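Shoe storage under the steel, second attempt
May 16, 2018

The shoe recess has been back in use since March and I have now changed enough of it to write the whole thing down. The first post on this was mostly complaints about the old rack. This one has measurements.

For anyone who missed that post: the ground floor of the Cilow building was fitted out by Drakari before I moved in, and the entrance side has a curved stainless steel panel standing against a wall of small pale tan bricks. Under the steel there is a low recess, and along the front of the recess runs a thin white ledge. I have no drawings for any of this. I don't think the recess was meant for shoes. It is the right height for them, though, and it was full of flattened boxes when I arrived.

Dimensions

Usable depth is 497 mm from the inner face of the ledge to the back. That is enough for one adult shoe placed lengthwise with a fair amount wasted behind it, and not enough for two. My trainers are a little over 300 mm each on the outside of the sole. I tried two staggered rows and the rear row became a place where shoes were lost.

Usable length, following the curve, is 2,328 mm. I measured this with a strip of card laid along the ledge and marked with a pencil, then flattened and read against a steel rule. A tape measure will not sit on edge round that curve. The error is perhaps 5 mm over the whole run, which doesn't matter here.

A pair needs a width of about 230 mm if the shoes are to go in without touching. That gives ten pairs in theory. In practice the curve takes some of it away: shoes placed square to the ledge fan out or close up depending on which way the edge is bending, and where they close up the toes collide at the back. I get nine pairs without any of them overlapping, and I own fewer than that.

The ledge

The ledge is the part that caused most of the trouble. It is narrow, it is white, and everything that goes into the recess has to pass over it. Dragging a shoe across leaves a grey line every time if the sole is rubber. The line comes off with a damp cloth and a drop of washing-up liquid. Left for a week it needs a melamine sponge, and I would like to use that as little as possible on a painted surface.

The answer is to lift the shoe by the heel and put the toe in first, with the toe raised until it has cleared the edge. The sole then comes down flat inside. It sounds fussy written out, and it takes no longer than shoving the thing in. Going in toe first also leaves the heel nearest the room, so getting the shoe out again is a matter of taking hold of the heel and pulling up and back. With the heels at the rear I was reaching in to full arm's length and feeling about in the dark.

I did consider a strip of clear self-adhesive film along the top of the ledge. I bought a roll, cut a piece, and found that it would not take the curve without creasing. Short lengths would do it, butted together, but each joint would hold dirt. The roll is in a drawer.

The inside

The recess is very dark. There is no light in it, and the steel above throws all of the room's light back outwards. A battery lamp stuck to the underside worked for a fortnight and then dropped off. I have not replaced it. White shoes can be found without a lamp. Black ones go at the end nearest the door, where a bit of daylight gets in during the morning.

For the floor I cut a liner from ribbed rubber matting sold by Fevetti, ribs running front to back. The cutting took three attempts. I made a template in lining paper first, which is the step I skipped on attempts one and two. The liner is loose and lifts out for shaking. I would not glue it. Grit collects between the ribs and stays there, which is all I wanted from it, and every second Sunday I take it outside and knock it against the wall.

One point on the cut edge: leave a gap at the front. I left 19 mm between the liner and the ledge so that I could get my fingers behind it to lift it. My first one was a tight fit and had to be prised out with a palette knife.

Cleaning the soles

The rule I had before was that shoes should be clean before they went in. I did not keep to it. The present rule is smaller. Laces are tucked in, loose grit is knocked off at the door, and anything muddy stays on newspaper until the mud can be brushed off. A stiff nail brush is the best tool I have found for the tread. Suede brushes are too soft and washing-up brushes are too long in the bristle to get into a shallow pattern.

The white pair gets slightly more attention. Upper: lukewarm water, a small amount of liquid soap, an old flannel, no soaking. Side of the sole: the same flannel with bicarbonate of soda made into a paste, left for ten minutes and wiped. Where a sole has gone tan rather than grey it is usually the material ageing, and paste makes very little difference. I bought the Sharifi whitening pen on a reader's advice. It covers well for a few days and then wears unevenly, so I have gone back to leaving the edge as it is. Scuffs underneath I ignore completely.

The steel

Stainless next to a doorway picks up fingerprints at hand height and dust along the top. Fingerprints come off with a barely damp microfibre cloth followed by a dry one, working along the length of the panel. Going up and down leaves smears that show as soon as the light is low, as the reflections on this panel run in long horizontal bands and any mark across them stands out. I don't use the spray polishes. They look good for a day and then the surface is slightly greasy and holds more dust than before.

The top rim is wide enough to put things on and therefore has things on it. Keys, post, water bottles. I have stopped trying to prevent this. I clear it when I do the cloth.

The narrow metal post near the recess needs the same treatment and gets it less often. It is also the thing I catch with my elbow if I pick up a shoe from the wrong side.

Costs and time

Matting was £32, with enough left over for a second liner when this one wears out. The lining paper I had already. The film and the lamp were both wasted money. The measuring and cutting took one evening each, plus the two failed liners, which I would rather not add up.

Still to do

The far end of the recess is awkward. The curve tightens there and I can get a single shoe in but not a pair. At the moment it holds the nail brush and a tin of dubbin. A shallow tray would be tidier, if I can find one narrow enough, and if I can't I'll fold one out of the offcut matting and see whether it holds its shape.

I also want to try a second, thinner liner on top of the first at the door end, where most of the grit comes down. Measurements to follow if it works. 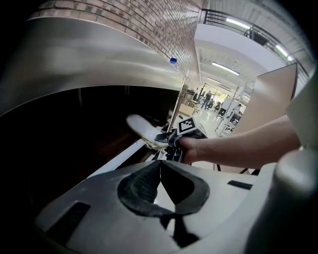 White trainer at the ledge, toe up, with the recess and the curved steel behind.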